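Saludo Reef Fish Notes
README for the data files, version 2

What is in this folder

The Saludo notes are a collection of written field observations of reef fishes, made by divers and snorkelers in the shallow water near Zitholm. Every record is one encounter with one animal or one school, written in free text by the observer and then coded by me into columns. The collection has 500 records and covers 139 species. It contains no sound or video files.

The files are:

records.csv - one line for each encounter
species.csv - the species list, with scientific name, family and common name
sites.csv - the 29 dive sites, with depth range and bottom type
coding_notes.txt - how I decided the difficult cases

All files are in UTF-8. The separator is a semicolon, as many of the free text notes contain commas.

Columns in records.csv

record_id: a number, never used again if a record is removed
site_code: two letters and a number, see sites.csv
depth_m: depth in meters as written by the observer, not corrected for tide
species_id: see species.csv
life_stage: juvenile, subadult, adult or unknown
color_phase: the color pattern in the words of the observer, shortened
behavior: one main behavior, from the list in coding_notes.txt
note: the original text, only spelling corrected

An empty cell means that the observer wrote nothing. It does not mean zero or absent. Please keep this in mind if you make maps, because a species missing from a site may only be a species that was not looked for.

About color and life stage

Most questions I receive are about color_phase. Many wrasses and parrotfishes change their pattern strongly when they grow, and in several species the large males look like another animal. Early observers in the Clillstead group wrote such males under separate names. I have joined them under the current scientific name, but the old name is kept in the note column.

Colors also change with depth. Red is lost first, so a squirrelfish at 20 meters may be written as brown or gray by a person without a lamp. I did not change these words. If the observer used a lamp, the note says so.

For groupers, life_stage was the hardest column. Size under water is easy to judge wrongly, as things look larger through a mask. When the note gave only a length and no other sign, I wrote unknown.

Known problems

In 49 records the depth is a range, for example 6-9. In these cases depth_m has the lower number and the full range stays in the note. Night dives are few, so cardinalfishes and moray eels are surely less present here than on the real reef. Two sites, ZH4 and ZH5, lie very close together, and observers have sometimes mixed them. I could not repair this from the notes alone.

Cleaning stations are coded under the client fish and the cleaner is only in the note. I would do this differently today.

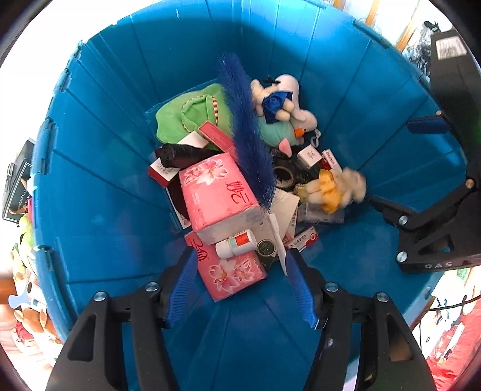

Remedios Abella

Use and citation

You may use the files for teaching and research without asking. Please cite as: Abella, R., Saludo Reef Fish Notes, version 2, Zitis. If you correct an identification, write to me with the record_id and your reason, and I will put your name in the coding notes.

Please do not publish the exact position of the seahorse sites. The positions in sites.csv are already rounded for this purpose, and the exact ones are not given out.

Changes since version 1

Last edit 4 Jan 2021. Goby names were brought up to date. Double records from the October dives were removed. The column "weather" was dropped - it was almost always empty.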